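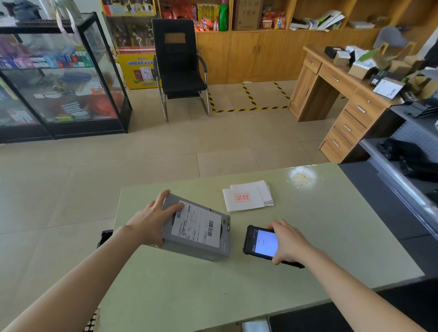
Debora Farina has been to enough robot demonstrations to know where the coffee will be. She runs the returns side of Bustel, a parcel business, and she agreed to talk to me after an open day in September at which Grecu showed its sorting system, Belix. Before she would say a word about Belix she wanted to talk about hands. In a small parcel room, she said, a return means one hand tilting a box until its label faces you, and the other holding a scanner. "Two barcodes on one label. You know which one to scan. I'd like to see the machine know."

The sales sheet claims 358 parcels an hour. Farina asked Arturo Galli, who led the demonstration, what kind of parcels those were. "Identical ones," she told me. "Same carton, same label, same corner. He was very polite about it." 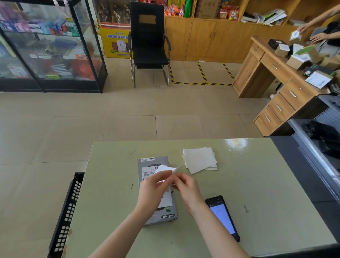

She also asked about stickers. Galli said the arm could apply them from a dispenser, and it did, 39 times in a row. Then Farina handed him a sheet of the ordinary kind and asked for one of those. "He said that was on the road map. Everything I asked for was on the road map."

I put this to Galli by phone. He didn't argue much. "Debora brought the hard cases," he said. "Most sites have fewer of them than they think." He says the Ganditz depot has used Belix for 4 months and is happy. I asked for someone there to call, and he gave me Manuela Lombardi.

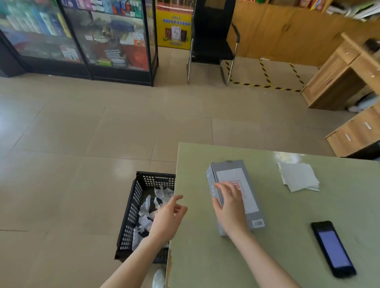
Lombardi is fairly happy. The arm handles the plain cartons, and two people stand near it for the rest. Has she cut any hours? "No. We moved them." She would buy it again at a lower price, though she wouldn't tell me what she paid the first time.

Farina's own test was simple. She had brought 200 returns in mixed boxes, some of them already labeled once, and wanted them all marked as returned. Galli ran the first tray and then it was time for lunch. The rest went home with her in the van. "I'm not against it," she said. "I'm against being shown the easy tray."

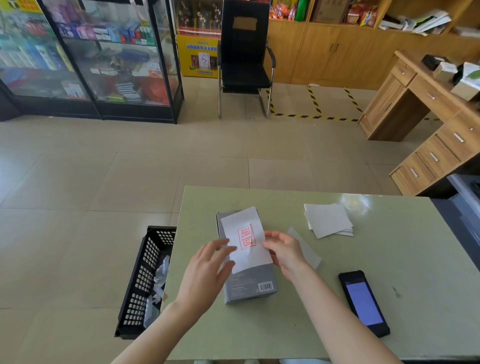 Visiting the next open day

Grecu plans another session at Ganditz. Farina says she'll go if she can choose the boxes. Galli says she can choose half.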